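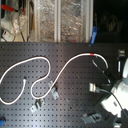 The breadboard with the white cable, the clamps and the arm.

Monday, 11th December

I came in early to have the bench for myself. Today was for the grippers, and only one cable task: follow the white cable, take it at the red band, guide it through the brackets. Yamuna wants a choice between the Fillov fingers and the Iko ones before she orders anything, and I have promised her an answer.

I began with the Fillov. They are narrow and stiff, and I like that they go down between the brackets without touching. But the force setting is difficult. At 63 the cable slides, at 66 it holds but I feel it is pressed too much. Such a small difference should not matter so much, I think. I wrote both values in the notebook and asked Liis to repeat the test without seeing my result. She chose 66 also. 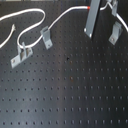

Afternoon, the two cameras

The wrist camera sees the red band very well when the arm is near, and after that it sees mostly metal. The fixed camera is better for the whole path of the cable, with the loop and the sharp bends. Its weak point is the shine on the black board. White cable on a pale reflection is not easy for the detector, and it lost the line several times in the same place. I lowered the exposure by hand and this helped a little.
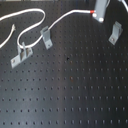

Vasanthi proposed to trust the fixed camera for planning and to use the wrist camera only for the last 4 centimeters. I was against it at first - two cameras means two calibrations, and I am the person who does the calibrations. After lunch I changed my mind. The loose end with the frayed tip had confused the wrist view again, and from the fixed camera it is easy to separate it from the main cable.

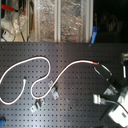
Black finger at the red sleeve, late in the day.

The Iko fingers must wait until tomorrow, their adapter plate is still with Nandini. I wrote to Yamuna that I have half of an answer. Also to do: clean the contacts of the wrist connector, save the exposure values, ask Ginette if the old controller from Clakville can run both cameras at the same time.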